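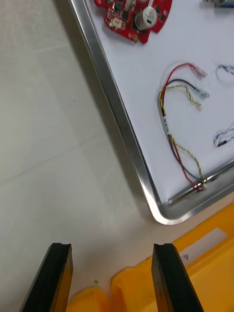
One customer wrote to ask why anyone would pay for a tray when the lid of a cookie tin does the same job, and added that the lid comes with cookies.

Fair. We've used the lid. The lid has a printed snowman on the bottom, and a snowman is a terrible background for a surface-mount resistor. It also rocks. If your lid doesn't rock and has no snowman, keep it, and spend the money on cookies.

For everybody else there is the **Stesiris bench tray**, sold by Fundthorpe from our shop in Jenport and by mail.

## What you get

A rectangular aluminum tray with raised, polished rims, rounded corners and a flat white bottom. Boards go in it. So do the screws that came out of the boards, and the one screw that came out of something else.

The white bottom is a separate liner. It lies flat, lifts out for washing, and goes back in either way up. A red circuit board with black chips on it shows up against it beautifully. A small white connector that has come off its board shows up less beautifully, and we have had letters. A gray liner is on the list of things we mean to do.

The rim is the part people notice, mostly because it's shiny. We polish it because the unpolished version had an edge that caught on sleeves, and then we found we liked looking at it. Under a bright lamp it will throw a reflection at you. Turn the tray a little and it will throw it at someone else.

## Details

- **Body:** aluminum, polished rim
- **Liner:** white, flat, removable
- **Long side:** 30 cm
- **Rim height:** 22 mm
- **In the box:** tray, liner, one folded sheet of instructions (it's a tray, so the sheet is short)
- **Spare liners:** sold in packs of 2

## Using it

Put the tray down on something level. Put the board in with the tall parts facing up; a standing capacitor has no business being used as a foot. If you're working on several boards, give each one its own tray, or at least its own end of the tray, and don't trust yourself to remember which screws were whose.

The rim stops things that roll. It does very little for things that spring. Retaining clips, battery contacts and anything under tension will clear it easily and land wherever they land in your house, usually under the radiator.

Please don't solder with the board sitting in the tray. The liner will mark, and the marks are there for good. Lift the board into a holder, do the hot part, let it cool, then bring it back.

## A word about static

Aluminum conducts. The liner doesn't, much. Neither of those facts makes this a grounded work surface, and we don't sell it as one. If your parts are sensitive, use a proper mat and a wrist strap, and set the tray on the mat. A powered board should never be in here at all. Metal rim, live board, stray lead: you can work out the rest, and one of us did.

## Cleaning

Warm water, a drop of dish soap, a soft cloth. Dry the rim if you want it to stay bright. Take the liner out first and look under it, especially before you tip the water away. That's where the missing screw is.

Dishwashers turn the rim a dull gray. The tray still works afterward. It just looks like it came from a school cafeteria.

## Which tray?

We make two. The **Stesiris** is the one on this page. The **Sebastian** is deeper, has no liner, and was designed for people who take apart lawnmowers. If your parts are measured in millimeters, stay here. If they drip, you want the Sebastian.

People ask whether the two nest. They don't. The rims were drawn up in different years by people with different opinions about corners, and the Stesiris sits in the Sebastian at a slant, looking sorry for itself.

## Stock and shipping

The last run was 3000 trays, and it went faster than we planned for in June, when we were still worried about where to put them all. More are on the shelf now. Orders leave Jenport on weekdays. We pack each tray in brown paper inside a plain box, and the rim arrives unscratched unless somebody opens the box with a knife, which is your department.

If a tray arrives bent, send us a photo and we'll send another tray. Keep the bent one. It's good for paint.

## Not included

Boards, parts, screws, lamp, cookies.

*Page updated Wed 17 August. Liner packs are back in stock.*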